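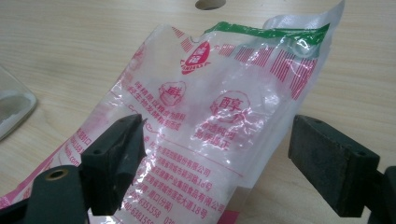 Plastic bag with pink-red print and a green stripe, on a wooden table

Home | Shop | Tickets | Rules Help
1 min read

Ticket 138: Kistura board game, missing tiles
Status: reopened

May 14, 2025. Customer reports four harbor tiles short. Riedl says every box is weighed before it ships. I doubt a scale notices four bits of cardboard.

Asked customer to check under the insert. Nothing.

Warehouse blames the October reprint. Same excuse as last time. Sending spares, leaving this open.

Vinzenz Kälin

© Ronditico Games | Contact | Back to top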